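ROBOTS & AUTOMATION | LONG READS

I Spent a Day as a Robot's Right Hand

The first thing I ever taught a robot to do was miss. I reached for a salt shaker, closed my fingers on nothing at all, lifted the nothing very carefully, and set it down again with what I thought was real style. "Great," said Digby Trevaskis, without looking up from his keyboard. "Let's throw that one out."

Digby runs training sessions at Clistano, a small company on the second floor of what used to be a carpet showroom (you can still see the tack strips by the elevator). The company makes kitchen robots, or wants to. The arm it's working on is called Briem, and before Briem gets near anybody's real kitchen it has to be shown how things are picked up, moved over and put down. Somebody has to do the showing. For one long day in March, that was me.

I'd pictured something grander. A suit, maybe, with wires. What I got was a swivel chair, a monitor and a handheld controller that the team calls the Ruvance, which looks like the offspring of a hair dryer and a stapler. You hold it out in front of you and move your hand, and the gripper on the screen moves too. You squeeze, and the fingers close. A child could do it, and Digby's nine-year-old does, apparently, and is better than most of the engineers.

The practice kitchen lives inside a computer. Beginners start there for the very good reason that I can't break a simulated apple, or a simulated wrist joint that costs more than my car. Everything you do gets saved as a demonstration: where the gripper was, how far open the fingers were, what the camera behind them saw, over and over until you put the thing down and press the button. Later a learning program chews through the pile and tries to work out what a person would do next. It has no idea what an apple is for. It just gets very, very used to how people go after one.

And you need a pile! The team wants 500 good demonstrations for a job as small as moving a shaker from one side of a counter to the other. When I sat down they had 217. I remember thinking I'd knock out the rest before lunch.

Reader, I was slow. The trouble is that you're looking over the robot's knuckles the whole time, and you have to do all your judging of distance from there. My real hand knows where a shaker is the way my feet know the stairs at home. The gripper knows nothing, so I'd creep forward, stop, creep forward again, stop, and then go in sideways and knock the thing over.

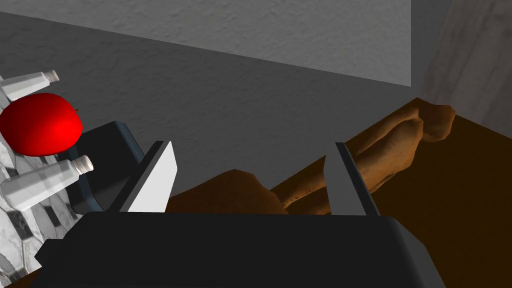 "You're hesitating," Digby told me after a while, and I said of course I was hesitating, I was scared of hitting something. He said fear was fine but pauses were a pain. If I stop for two seconds in front of a shaker every time, Briem learns that stopping for two seconds is part of the recipe. One early version of the software used to drift up to an object and just hang there, thinking it over like my uncle at a buffet. They traced it back to one very cautious intern.

So you have to be smooth, but you also have to be a bit different every time. Come in from the left, then from higher up. Start with the gripper turned the wrong way. Digby even likes it when people make a small mistake and fix it, as long as they do fix it, because then the robot has seen a way out of trouble. My opening grab of thin air didn't count. I'd carried on as though I had the shaker, and that's a terrible thing to teach anyone.

The people question came up over sandwiches. A kitchen has people in it, and people put their hands wherever they like. I asked how you teach a robot to leave a hand alone, and Digby pulled a face, put down his sandwich and gave me the long answer. Part of it is showing. Whoever is driving takes the polite route, going wide, slowing down, waiting, and the hope is that the manners rub off. But he wouldn't trust manners alone. The real arm has separate limits on how hard and how fast it can move, and those don't come from demonstrations at all. "I don't want safety to depend on whether you had a good night's sleep," he said, which seemed fair, as I hadn't.

After lunch they let me try the other way of teaching, the one done by hand on the actual arm. This takes place in a back room called Gruturero, named after a board game I've never heard of and was made to feel bad about. You press a switch near the wrist, the joints go easy, and you just take hold and lead the arm through the job. I loved it. It's like teaching somebody to bowl. The weight is right there in your hands and you can feel when an angle is wrong – the elbow sort of sulks at you.

I asked why they didn't do everything that way. Well, your own arms get into the camera's view, for one thing, and after half an hour your shoulders are begging. One person can get through a lot more from the swivel chair. I went back to it with much less grumbling than before.

Somewhere in the middle of the afternoon it clicked. I stopped steering and started reaching, if that makes sense. I'd look at the shaker and want it, and the fingers would be there. My best run took 6 seconds from start to finish, and I made Digby come and watch the replay twice. He was very kind about it. He also pointed out that I'd been holding my breath.

I left with sore thumbs, a free mug and a weird new interest in my own hands. That night I stood in my kitchen picking up the pepper grinder and putting it back, trying to catch the moment when I decide how wide to open my fingers. I couldn't. My wife asked if I was all right.

Digby emailed on 29/03/2019 to say that 151 of my attempts had made it into the training set. The shaker job still needs more, and he wanted to know if I was free again. I've already asked for the same chair.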